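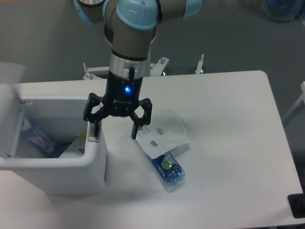 About Skaneveo

We write the house rules for robot arms. Somebody has to, and the arms have shown no interest.

Skaneveo started in a back office in Lonberg with 4 people and a binder. The binder now runs to 27 rules, most of them short and a few of them born on a bad Thursday. Fingers open before you approach. Speed down whenever a person is within reach. Log the dropped ones too – especially the dropped ones.

Bottles and bags make up most of our sorting work, as a bag has no fixed shape and no manners. Last year we logged 3645 picks for the Lurden guide, and threw out 2358 of them for sloppy notes. Ours, sadly. The robot's were fine.

Visitors are welcome most afternoons. Please stay behind the yellow line, and yes, that's rule 1.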